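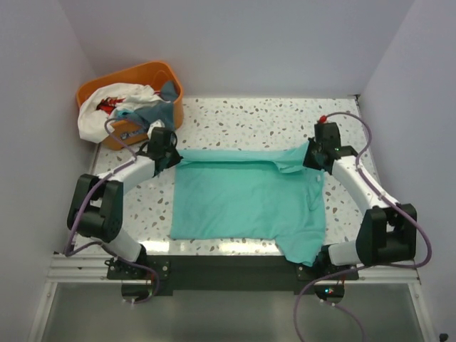 Reply from the Plullow end came in overnight, and it says the shrinkage figures can't be right unless we dried the second lot hotter than the first. Fair point. The dryer log shows both lots on the same setting, but I hadn't checked the thermostat before the second run.

14/07/2022

Cotton towelling, Etthorpe roll, pre-wash trial. Cut 2 lengths off the roll, overlocked the ends, marked the 500 mm squares with the laundry pen. The pen bled a bit on the loop side, so mark on the back next time.

Weights after conditioning overnight: 1,473 g for the long piece, 674 g for the short one. Short piece is a touch heavy for its area - probably the selvedge, which I left on. Trim it before the next weighing.

Washed with the Haleo powder at the low dose. Rinse water still cloudy at the end, so gave both pieces an extra rinse and wrote it on the sheet. Colour in the rinse was faint. Grey scale reading to be done in daylight, not under the bench tubes.

Šimko balance drifting again. Zeroed it 2 times during the one weighing. It was last serviced in November and is due.

To do: thermostat check with the loose probe, repeat the second lot, send the revised sheet to Plullow. Don't cut any more off the roll until the thermostat is sorted.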